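4.3 Assigning Season Ticket Seats

Before you start, close all open sales for the Lehtinen Arena seating map. The lower bowl holds 2,091 seats.

1. Open Starkus and select Seating, then Holds.
2. Enter the account number and press Find.
3. Choose up to 300 seats per batch. Larger batches are rejected - split them by section.
4. Press Assign and wait for the green bar.

Caution: Released seats go back on public sale at once.

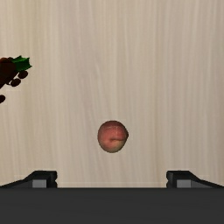

5. Print the batch report and file it under section 19.

Note: Accounts moved from Ultudgate keep their old seat numbers.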